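Sindside hand-held gripper kit: frequently asked questions

What do I get when I hire the kit?
Two hand-held grippers, a charger, spare finger pads and access to the Winetent upload page. Hire is by the month and costs 718 for the pair.

Do I need a robot?
No. A person holds the grippers and does the job by hand. The recordings can be used later to train an arm.

What sort of jobs can I record?
Ordinary household ones. Lifting a kettle by its handle and tilting it is a good place to start.
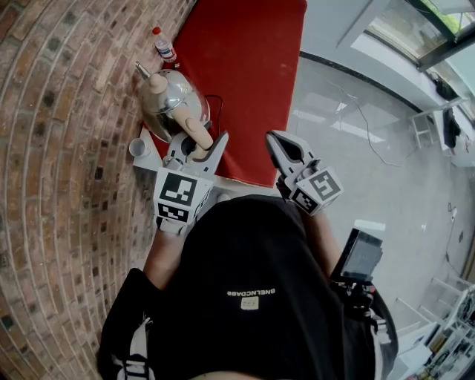 Hauwa Wike found that the grippers took her most of a morning to get used to, and she would have liked a practice task in the box. We now put a short one in the printed guide, on page 17.

How many recordings are in the starter set?
The starter set has 3,708 recordings. Of these, 2,306 use both grippers and the rest use one. You can download it before you hire anything.

Do the markers need cleaning?
Wipe them with a dry cloth at the end of the day. If a marker is scratched or starts to peel, ask us for a new one and don't tape over it.

What should I check before I grip a handle?
Check that the finger pads are clean and seated properly. Close the jaws slowly and stop when the handle no longer slips.

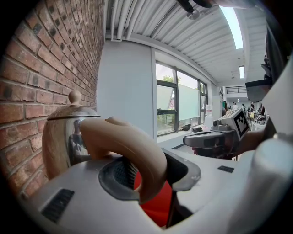 Large or curved handles need a firmer squeeze than straight ones, so try the lift a few times before you press record.

Can I send the kit back early?
Yes, but we don't refund part months. Returns go to our Illitz depot, which closes at noon on Thursday.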